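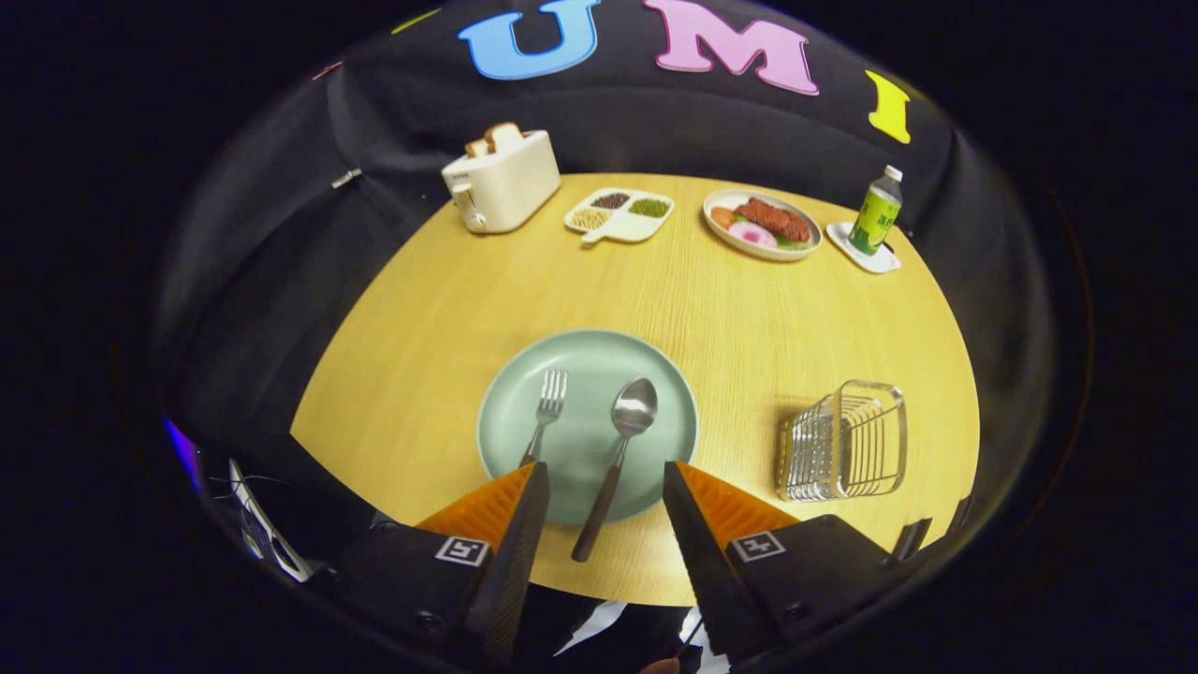
Breakfast things for a small round table
Posted by despina_v

We've gone down to one round table in the kitchen and everything has to live on it or be carried to it. Two of us, toast every morning, no worktop near a socket except the one behind the table. I've been trying the layout with the toaster at the back left and the clear utensil rack at the front right, plates in the middle, fork on the left and spoon on the right. It looks all right but I keep wondering whether the rack should be there at all. I'd rather not buy a trolley. What do other people do?

damir_juric wrote:
Rack goes at the back. The front of a round table is where your elbows are and you lose more of it than you think because of the curve. I had mine at the front for a month and knocked it twice reaching for the butter.

PTolentino wrote:
Disagree with Damir. If the rack is at the back you're reaching over the toaster for a spoon, and a toaster that's just done two slices is hot on top. Front right is fine if you're right-handed. Are you?

despina_v wrote:
I am, my husband isn't. He sits opposite so it's on his wrong side whatever I do.

Samina S wrote:
Do you need the rack on the table? Ours is a wire one from Nikolaidis and it lives by the sink. We lay the table the night before, fork and spoon on the plate like yours, and carry the plates over. Takes a minute.

damir_juric wrote:
What Samina said. Cutlery on the plate travels well as long as you don't tip it. Long handles are a nuisance though, they hang over the rim and catch on your sleeve.

PTolentino wrote:
Then lay it on the table and not on the plate. I've never understood putting the fork and spoon on the plate, you only have to take them off again before you can put the toast down.

Samina S wrote:
It keeps the table clear. Also if the table is bare wood you get fewer marks.

amr_sq wrote:
How wide is the table? Ours is 101 cm and seats two with a toaster on it, but not three. I wouldn't try it on anything much smaller.

despina_v wrote:
Not sure, I'll measure tonight. It came from Funholm, second-hand, 50 pounds with no chairs.

amr_sq wrote:
Good price. Check where the toaster lead goes as well. If it runs over the edge where somebody walks past, move the table before you move anything else. And pull the toaster forward from the wall when it's on.

PTolentino wrote:
Crumbs are the other thing. On a square table you can sweep them to a corner. I put a tray under our toaster, a cheap Flasik one, and empty it at the weekend.

damir_juric wrote:
A tray takes up even more room. Just wipe the table.

PTolentino wrote:
You wipe it every day, do you?

damir_juric wrote:
Most days.

despina_v wrote:
Measured it, 90 cm. So smaller than Amr's. I've moved the rack to the sink for now and left the toaster at the back left. My husband says he can't find the spoons. I'll give it until the end of November and see if he's got used to it.

Samina S wrote:
He will. Mine took two weeks.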